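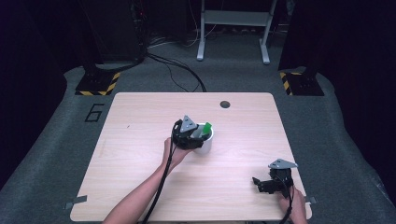 Tesamora (software)

Tesamora is a software package for recording, cleaning up and replaying hand-held gripper demonstrations, and for training robot control policies from them. It was started at Sokholm, a small robotics lab, by Nam-gil Won and Ludivine Royer. First public release was in February 2023. Written mostly in Python, with the timing-sensitive parts in C++.

The package covers four jobs: capture, alignment, policy training and playback on an arm. Most users only touch the first two.

Contents
1 Background
2 Architecture
3 Capture
4 Alignment and filtering
5 Policy training
6 Playback and control
7 Reception and criticism
8 Version history
9 See also

Background

Before Tesamora the Sokholm group collected demonstrations by teleoperation, using a leader-follower pair. Slow work. Operators needed long practice before their motions were usable, and the arms were a bottleneck, one session at a time. Won wrote a short script that read pose and jaw width from a hand-held gripper over a cable and dumped both to disk. Royer added a camera reader. The two scripts shared a folder and not much else for most of a year.

The name comes from a street near the lab's first building. An earlier name, Indel, was kept for the file format (see below), which still confuses new users.

Architecture

Tesamora is a set of processes that talk over a shared-memory bus called Tang. Each sensor gets its own process. A crash in one camera reader does not stop the others, though the session is then marked partial and the alignment step will refuse it unless told otherwise.

Main parts:

tsm-capture – reads grippers, head camera, any fixed cameras
tsm-align – puts all streams on one clock
tsm-train – fits a policy
tsm-play – runs a policy or a raw recording on hardware
tsm-look – viewer, mostly for finding bad episodes

Recordings are stored as Indel files. An Indel file is an append-only log with an index written at the end. If the process dies before the index is written the file can be rebuilt with tsm-look --reindex, slow on big files but it loses nothing except the last half-written chunk. Images are compressed per frame and not as video, so files are large. This was a deliberate choice by Royer, who wanted random access during training.

Configuration is a single text file per station. It lists devices, serial ports, the bus size and the task name. There is no graphical setup tool. One was planned and droped.

Capture

Capture runs with one or two grippers. Two-handed recording is the default in the shipped config. Each gripper reports jaw opening and a six-degree-of-freedom pose; jaw opening is read by the gripper's own encoder, pose comes from whatever tracking the site has. Tesamora only requires that the pose arrive with a timestamp and a covariance. Sites without a covariance can set a constant one, the manual warns agianst this.

An episode starts and ends with a double squeeze of the left gripper. Earlier versions used a foot pedal. The double squeeze is detected in software from the jaw signal and cut out of the episode afterwards, with 3 frames of padding on each side. False triggers happen on tasks with a lot of quick regrasping, and the threshold can be raised per task.

Typical tasks in the bundled task list are tabletop ones: lifting a small part out of a cup, handing an object from one gripper to the other, stacking, opening lids, folding cloth. Each task has a reset note, a plain-text line shown to the operator between episodes. The reset note is not stored with the episode. Requests to change this go back to the first release.

Alignment and filtering

All streams are resampled to a common clock. The aligner estimates a fixed delay for each camera by comparing image motion with gripper motion over the whole session, then checks for drift in windows. Sessions where drift passes a limit are split.

The filter was written by Ghada Harb and is the part most often used on its own. It flags:

episodes where tracking was lost for longer than the gap limit
pose jumps faster than a hand can plausibly move
jaw signals stuck at one value
episodes where one gripper never moves in a task marked two-handed

Flagged episodes are not deleted. They go to a side list, and tsm-look opens that list by default. Short tracking gaps are filled by smoothing on the pose manifold; filled samples carry a flag bit so training can mask them. Occlusion is the usual cause of gaps – the two hands cross, or one gripper sits low behind an object.

Table height is estimated from the lowest repeated gripper positions in a session. This is crude. A session with no contact with the table gives a wrong height, and playback will then either stop short or press down. Later versions print a warning.

Policy training

Tesamora ships one policy class, an image-conditioned network that predicts a short chunk of future gripper poses and jaw widths. Poses are expressed relative to the current gripper pose, so a recording made at one table can be used at another. In two-handed tasks the network also gets the pose of each gripper relative to the other. Removing this input hurts handover tasks badly, according to the project notes, and does little to single-hand tasks.

The reference dataset, released with the code, has 4,000 episodes over 49 tasks. A smaller set of 303 episodes is included for testing an install. Imad Ghanem maintains both, and the split lists are fixed so that results from diffrent groups can be compared.

Latency matching is handled at training time. The trainer shifts actions by the measured delay of the target arm, read from the station config. If the arm is changed the policy has to be retrained or run with the --reshift option, which approximates the shift at run time. Results with --reshift are worse on fast motions.

Playback and control

tsm-play turns predicted poses into joint commands. Inverse kinematics is solved as a small quadratic program at each step, with joint limits, velocity limits and a keep-apart distance between the two arms. When no solution is found the arm holds position and the chunk is thrown away. After a set number of holds in a row the run stops.

Overlapping chunks are blended with a weight that favors the newer one. Won's original code switched hard from chunk to chunk, which gave visible jerks on slow tasks. The blend was added by Noura Hourani together with a jaw-width rule: jaw commands are never blended, only switched, so a closing gripper does not hesitate halfway.

There is no force control. The jaw closes to a width, and grip strength depends on the motor current limit set in the driver. Thin or soft parts need a width slightly below the real one. The manual has a table of offsets for this, some entries marked "guess".

Planning is minimal. Tesamora can run a straight-line approach to the first pose of a task, with a check against a box model of the workspace, and that is all. Users who need motion around obstacles run a separate planner and hand over to tsm-play near the start pose.

Reception and criticism

The aligner and filter were picked up fairly quickly by other labs, including ones with their own training code. The file format was less popular. Complaints center on size and on the lack of a converter, and at least two outside converters exist, neither complete.

The single policy class has been criticized as limiting. Harb has written that the project is a data tool first and that the trainer is there to prove the data is good. Documentation is uneven: capture is covered in detail, Tang has one page.

Version history

0.1 – first public release. Capture, alignment, Indel format.
0.2 – August of the same year. Filter, double-squeeze trigger, side list.
0.3 – policy trainer, relative poses between grippers.
0.4 – chunk blending, table height warning, foot pedal support removed.
0.4.1 – foot pedal support put back as an option.

See also

Imitation learning
Inverse kinematics
Sensor fusion
Teleoperation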